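Gripper Comparison Program: Frequently Asked Questions

Shares 20 | Comments 6

What is the purpose of the program?
The Kesden laboratory is comparing two parallel-jaw grippers, the Remard and the Soler, on a common sorting task. The results will inform the choice of gripper for the teaching benches, which are to be refitted in April.

What does the task involve?
Each run begins with six wooden cubes in the metal tray, three red and three blue. The arm is required to pick up each cube and place it in the bowl whose rim is of the corresponding colour. A run is complete when the tray is empty or when the time limit of 300 seconds has elapsed.

How many runs does each gripper receive?
Each gripper is given 50 runs under the same controller settings. The first 20 are carried out with the cubes spaced well apart. For the remainder, operators are asked to leave at least two cubes touching, as this is where differences in jaw width and tip shape are most apparent. 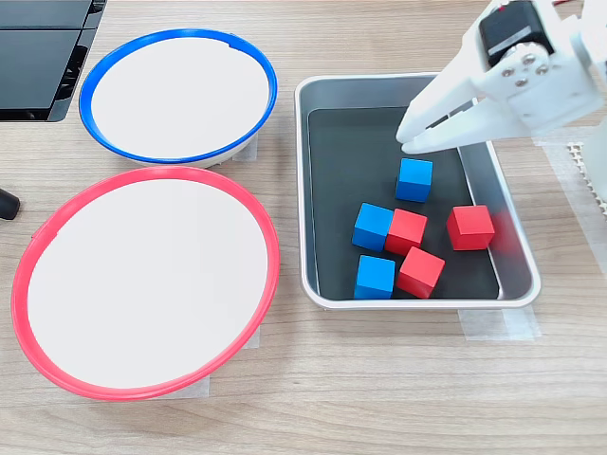 Cubes are to be set down by hand and should not be squared to the sides of the tray. A cube lying at an angle obliges the controller to rotate the wrist before closing the jaws, and both manufacturers' default grasp routines handle this differently.

May the bowls or the tray be moved between runs?
No. If either is knocked out of position, the run is to be recorded as void and the item returned to its mark before work resumes.

How is a dropped cube scored?
A cube dropped inside the tray may be attempted again within the time limit. A cube dropped on the table is scored as a miss and remains where it has fallen until the end of the run.

Can other grippers be submitted?
Departments may propose a gripper through the Hokwood equipment portal. Proposals must include a mounting drawing and the rated opening of the jaws. Units requiring compressed air cannot be accommodated at present.

Related items
Wrist Camera Calibration: Notes for Operators
Booking the Hokwood Test Bench
Controller Settings for the Soler Gripper

© Kesden Laboratory | Contact us | Back to top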